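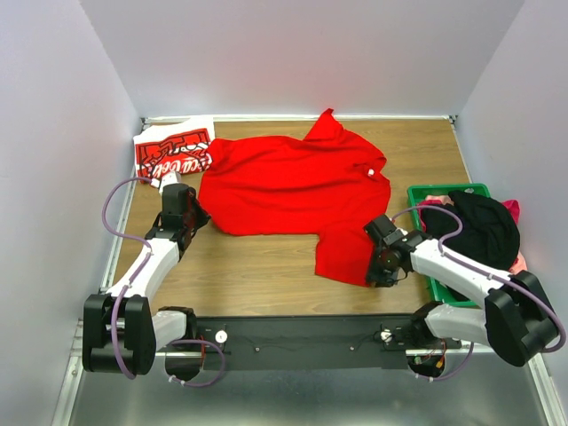
Section 4. Folding T-shirts and putting them away

This section covers short-sleeved T-shirts in adult sizes. For children's sizes see Section 5. For anything with a collar or buttons see Section 6.

Before you start

You need a flat table, the Lisari folding board, and an empty drawer or shelf. Wipe the table and let it dry. Take rings and bracelets off, as they can pull threads in a light knit.

Work with one shirt at a time. Keep the others to the back or side of the table, or leave them in the basket. Shirts should be fully dry. If the hem or the underarm seams still feel cool, hang the shirt up again for an hour.

4.1 Flattening the shirt

1. Pick the shirt up by both shoulder seams and shake it twice.
2. Lay it on the table with the front facing down and the neck away from you.
3. Find the care label. On most shirts it is in a side seam near the hem or inside the back of the neck. If you can see a side-seam label standing out from the cloth, the shirt may be inside out. Turn it before going on.
4. Pull each sleeve straight out to the side. Check that the sleeve is not doubled under the body.
5. Smooth the cloth from the middle toward the edges with flat hands. Do not pull on the neck band.

Note: Small creases will not affect the fold. A crease that runs the whole length of the body will, so lift the hem and lay it down again.

4.2 Folding with the board

1. Place the board on the back of the shirt, with its short edge just below the neck band and centered between the shoulders.
2. Fold the right side of the shirt over the board, sleeve included.
3. Turn the sleeve back on itself so that it lies along the outer edge.
4. Repeat on the left side.
5. Slide the board out toward you, holding the shirt at the neck with your other hand.
6. Bring the hem up to the neck band.
7. Fold once more for a shelf, or twice more for a drawer where shirts stand on edge.
8. Turn the shirt over.

Caution: The board has a thin front edge. Slide it out slowly – a quick pull can catch a loose stitch.

4.3 Printed shirts

Large prints need a little more care, above all when they are new.

1. Turn the shirt right side out before folding. It should be washed inside out, so this step is easy to forget.
2. Lay a sheet of Fliltex tissue over the print if the shirt is going to be stored for a whole season.
3. Fold as in 4.2, but leave out the last fold if the print feels thick or stiff.
4. Do not press down on the stack.

Caution: Never iron directly on a print. Turn the shirt inside out and use the low setting.

Note: Keep strong reds away from white shirts until the red has been washed several times. Dry cloth seldom marks other cloth, but a damp hem can.

4.4 Filling the drawer

The Wandis drawer insert holds up to 50 shirts on edge, depending on the weight of the cloth. Start at the back and work forward. Leave enough space to get a flat hand between the last shirt and the drawer front.

If you sort by color, put the whites at one end and the darkest shirts at the other. If you sort by use, put work shirts and sleepwear at the back. For replacement dividers, order part 354.

4.5 If something goes wrong

The folded shirt is wider at one end. The board was not centered. Unfold it and start from 4.2, step 1.

A sleeve sticks out at the side. Open that side only and repeat step 3.

Shirts fall over in the drawer. Add a divider, or use the flat shelf fold until the drawer is fuller.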